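Guides > Contributors > Profile Desk

Section 4: Setting Up a Celebrity Profile in Braleo

Before you start, have your sources open in another window. Braleo logs you out after 26 minutes of inactivity, and it counts reading as inactivity.

1. From the dashboard, choose New Profile and type the subject's working name. This is the name on the credits. The one on the birth certificate goes in Legal Name, where it will be admired by very few people.

2. Pick one Primary Occupation. Reality stars may be listed as Television Personality. "Mogul" was removed from the menu in May, after it had been applied to 200 profiles, including a child and two dogs.

3. Fill in Known For with no more than 11 words. Shows first, marriages second, feuds only if they were televised.
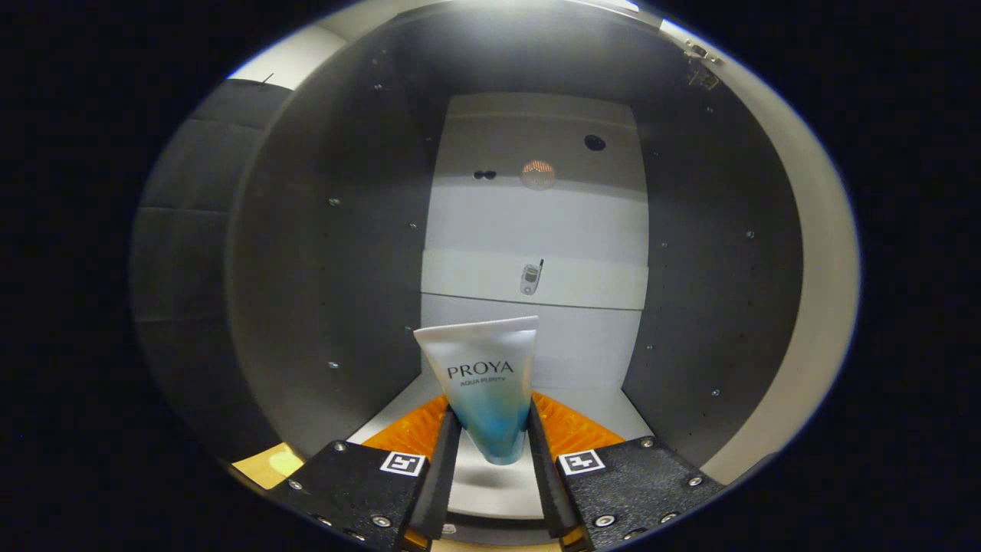 4. Enter the wealth estimate in whole dollars. Don't type the dollar sign. Braleo adds its own, and with yours that makes two, which looks boastful.

5. Attach at least one source to every figure. The subject's own podcast is a source for what the subject says. It isn't a source for what the subject has.

CAUTION: Changing the currency after you save does not convert the amount. Arlo Escobedo once turned a retired game show host into the richest man in Ohio this way, and we still get mail.

6. Under Business Ventures, mark each company Active, Sold or Announced. Most belong under Announced. Leave them there until you find something a customer can buy.

7. Write the opening paragraph. It must run at least 100 words, and the system will not accept "iconic" more than once. It will accept "legendary" forever. We have asked for a fix.

8. Click Submit to Desk. Wendelin Camenzind checks the figures and Booker Haddad checks the adjectives. If a profile comes back with a yellow flag, open the Notes tab before resubmitting.

NOTE: Drafts save on their own, except the Relationships field, which saves when you press Tab. Press Tab.

To merge duplicate profiles, see Section 6. Do not merge twins.

Related guides
Section 3: Requesting a Contributor Login
Section 5: Birthdays, and Which One to Believe
Section 6: Merging and Splitting Profiles
Section 9: When a Publicist Calls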